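Home Research People Publications News Contact

1/ The Remen group has posted its March summary of work on grasp selection in cluttered settings. This thread gives the method and the main result.

2/ The question was narrow. When several household-type objects stand close together, should a robot commit to its first grasp plan, or should it plan again shortly before contact? Earlier trials at our Dredport laboratory compared the two only on single objects.

3/ The method, named Wivau, scores each possible grasp twice: once from a distant view and once on approach. If the two scores disagree by more than a set margin, the arm pauses and selects a new grasp. No human input is used at this stage.

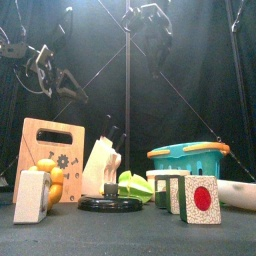

Two grippers above a tabletop arrangement of toy kitchen items and patterned blocks. Remen group, Dredport.

4/ Arrangements mix shapes that call for different grasps — a tall knife block, a basket with folding handles, a bunch of rounded yellow pieces. Objects are placed close enough that some partly hide others from view.

5/ The study covered 1,460 grasp attempts. Of these, 963 used the two-score method and the remainder used a single plan. Both conditions drew on the same set of 200 arrangements.

6/ Failed grasps were almost 9 percentage points less frequent with the second score. The gain was largest where one object partly hid another. For objects standing clear of their neighbors, the difference was small.

7/ The method has a cost. Each pause adds time, and the present margin was set by hand. Lizelle Van der Merwe is leading the work on learning the margin from data, using the Hadgu simulator.

8/ The group will take questions on the method at its open seminar on Wednesday. The full report — including all failure cases — is available from the publications page.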